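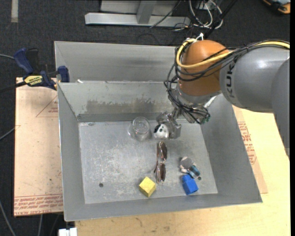 Fellitside Applied AI Grants: Frequently Asked Questions

Last updated Dec 8, 2019

The questions below come from the information sessions in Ikstead and Grilville and from the grants inbox. If an answer here differs from the call text, the call text applies.

About the program

What is the Fellitside Applied AI Grants program?

It is a public funding program for research teams and small companies working on artificial intelligence. It pays for projects that take a method that already works in the lab and test it under working conditions. The program is run by the Fellitside research office with money from the regional budget.

How is this different from the Dhanial program?

Dhanial pays for basic research and is open to universities only. Applied AI Grants are open to companies as well, and every project must have a test site. You may hold both at the same time if the work plans do not overlap. Say so in section 2 of the form and attach the Dhanial work plan.

How many grants will be made?

Up to 32 in this call. The office can make fewer if not enough proposals reach the passing score. Unused money goes back into the next call.

How long can a project run?

Up to 3 years. Shorter projects are welcome and are scored the same way. A project can be extended once, for no more than six months, with no added money.

What subjects are covered?

Any subject in which machine learning, planning, language processing or computer vision is the main part of the work. Past grants have gone to projects on crop disease, bus scheduling, parts handling, hospital records and flood maps. There are no reserved amounts for particular subjects.

Is defense work eligible?

Projects with possible defense uses can apply, but all results must be open to publication. The program does not fund classified work or work that would need a security clearance to review. If you are unsure whether export rules apply to your project, check with your own legal office before you submit.

Who can apply

Can a company apply without a university partner?

Yes. A company can apply alone if at least one person on the team has published or patented in the field. Otherwise it needs a research partner.

Is there a limit on company size?

The lead company may have no more than 300 employees on the day the form is submitted. Part-time staff are counted as full persons. Employees of a parent company are included. Larger companies can take part as test sites or unpaid partners.

Do we have to be located in Fellitside?

The lead applicant must have a staffed office in the region. A mailing address is not enough. Partners can be anywhere in the country. Up to one quarter of the grant can be spent by partners outside the region.

Can one team send in more than one proposal?

A person can be the lead on one proposal and a team member on one other. If the same person is listed as lead twice, the office keeps the proposal that came in last and removes the earlier one.

We were turned down last time. Can we try again?

Yes. Attach the reviewer comments from the earlier call and a one-page note on what has changed. Reviewers see both.

Money

What costs are covered?

Salaries, computing time, data labeling, sensors and other equipment, travel to the test site, and publication fees. Rent is covered only for space used by the project and nothing else. Patent filing fees are not covered.

Can we buy equipment?

Yes, up to 40 percent of the total. Anything bought with grant money has to stay with the project until the final report is accepted. After that it belongs to the lead applicant. Used equipment is fine with a dated invoice from the seller.

Do we need matching funds?

Universities and nonprofits do not. Companies must cover one third of their own costs. Staff time can be used as the match, but the hours have to be logged weekly. Logs put together at the end of the year will be refused.

Is cloud computing treated differently from our own machines?

Cloud computing is paid on actual invoices. For your own machines, use the hourly rate in the cost table. Teams that do not want to buy either can ask for time on the shared cluster in Grilville. The most a single project can get there is 2,512 node hours per year. Unused hours do not carry over.

When is the money paid?

The first payment is made after the agreement is signed by all partners. Later payments follow each annual report. Ten percent is held back until the final report.

Data and results

Who owns the results?

The team does. The program asks for no share and no license. Partners should settle ownership among themselves before signing, and a copy of that agreement goes to the office.

Do we have to publish our code?

Code needed to repeat the results in a published paper has to be released with the paper. Other code can stay private. The same rule applies to trained models.

What about data from the test site?

Data about people must stay on servers in the country and must be deleted or made anonymous when the project ends. For other data, the site owner decides what can be shared. Get this in writing early. Several projects in the last call lost months while a site owner's lawyers looked over the terms.

Do we need an ethics review?

Only if the project involves people or data about people. University teams use their own board. Companies without a board can use the one in Ikstead, which meets once a month.

Applying

How do I apply?

Create an account on the grants portal, fill in the form and upload the work plan and budget as separate files. The budget must be in the spreadsheet supplied. Other formats are rejected by the system.

When is the deadline?

The portal closes at 5 p.m. on the last working day of December. Drafts that have been saved but not submitted are not reviewed.

Who reviews the proposals?

Each proposal is read by three reviewers from outside the region. At least one of them works in industry. You can name up to two people who should not see your proposal, and you do not have to explain.

Can I get feedback before submitting?

Staff can answer questions about rules and costs. They cannot comment on the science or read drafts. Use the contact form on the portal and put the name of the lead applicant in the subject line. Replies take about 3 working days.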